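Subject: Re: [grippers] flat fingers vs. linkage fingers on round things

Corrado Mancuso wrote:

> Has anybody on the list tried the Orkine hand-held on anything bigger
> than a tennis ball? We only ever used ours on boxes at Morelli, and I'm
> trying to decide between that and the Festora before we order in May.
> Mostly I care about what the wrist camera gets to see.

Corrado, yes! I've had the Orkine on the bench all morning and I'm having a great time with it, so you get the long answer.

First thing I check on any new gripper is the view with nothing between the fingers. If the tips eat up the picture at rest, it only gets worse once you're holding something.

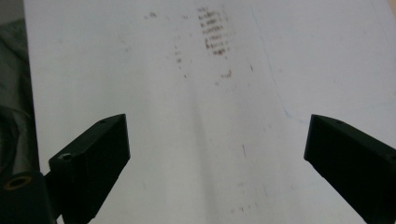
*Open, over the white surface. Both tips in view, plenty of surface between them.*

I like this a lot. I can line up on a target before I close, and I never got that from the Festora, where the left finger hid half of what I was reaching for. Matte black was a good choice too — very little glare to confuse the tracker.

Now the big stuff. A glossy blue ball shape with a ribbed white piece on top is my torture test: slick, curved, and wide enough to fill almost the whole view.

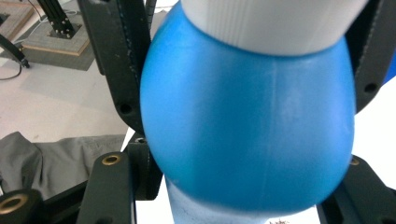
What I look at in a grip like that is where the fingers meet the curve, and whether I can still see past them. I can, at least on the left, enough to keep some floor for the tracker to hang on to. My log is at 481 grips so far, 12 of them drops, nearly all from me closing too high.

Things I'd still like to try:

- thin rubber on the inner faces
- the Bavasura controller in place of the stock one
- a wider lens, if I can find one that fits

If you want the raw log, just ask — it's a plain text file and my notes in it are a mess.

> Also, how is the trigger after 100 grips or so?

Stiff for the first six, fine ever since.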